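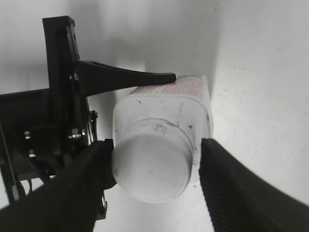

The fall household collection at the Eynon Street lot is back on Saturday morning, and this time we are taking medicines, vitamins and cleaning products at the same stop. Last year they were two separate lines and people with one bag of mixed things had to wait twice. Please bring everything in the container it came in if you still have it. White plastic bottles with a screw cap are the most common thing we get, and a plain one with scuffs and specks on it is fine to bring as it is. You do not have to wash it or peel anything off. Leave the cap on and screwed down.

Doors open at 9 and we stop taking cars at 1. Enter from the Brultico side, not from the school side, where the crossing guard has asked us to keep the lane clear for the soccer families. If you are on foot, use the gate by the bus shelter and go straight to the second table.

What we take

Prescription pills and capsules, over-the-counter pills, vitamins, cough syrup, creams, eye drops, inhalers and pet medicine. On the cleaning side, we take drain opener, oven cleaner, bleach, ammonia, furniture polish, spot remover and pool chemicals in household amounts. If two products have been poured together, tell the person at the table before you hand it over.

What we do not take

Needles and lancets cannot come to the lot. The county health office has a drop box for those inside the front entrance, and it is open weekdays. We also can't take paint this time. Latex paint can be dried out with cat litter and put in the trash with the lid off. Oil paint has to wait for the spring date. No tires, no propane tanks, no smoke detectors, and nothing from a business.

Prescription labels

Several people asked about this in September. You may black out your name and prescription number with a marker, or leave them. Pills are emptied into the sealed drum at the table and the labeled containers go into a locked bin that is shredded by Sinov Hauling on the same afternoon. We would like you to leave the name of the drug readable if it is there. If a bottle has no label and you don't know what is in it, bring it anyway and say so. It goes into a separate drum. Please do not open it to check the smell.

Do not flush things or pour them down the sink before the collection to save yourself the trip. The town is on one treatment plant and it was not built to remove medicine from the water. Garages and laundry shelves are worth a look as well as the bathroom cabinet. A lot of what came in last fall had been left behind by the people who owned the house before.

Last fall's numbers

We had 433 cars through the lot, against a plan for 300, which is why the line ran back to the bakery. The medicine drums came to 600 pounds. The cleaning products filled 5 pallets. The cost of disposal was paid out of the county waste grant, and the grant has been renewed for this year at the same level. There is still no charge to residents and you will not be asked for proof of address.

Flyers went out to 2,000 homes in the east half of town. If you did not get one, the west half is being done this week by Tudur Beddoe and the high school service club. Spare copies are on the counter at the library.

Help wanted

We are short on people for the 11 to 1 shift. The work is directing cars and carrying bags from trunks to the tables. You do not handle the drums. Closed shoes and long pants are required, and gloves and vests are provided. You need to be 16 or older. Call Nisreen Bitar at the town office or leave your name with Lacey Hulme at the library desk by Thursday.

If it rains we go ahead under the canopies. If there is ice, the collection moves to the following Saturday, same hours, and a notice will be posted on the town website by 7 that morning.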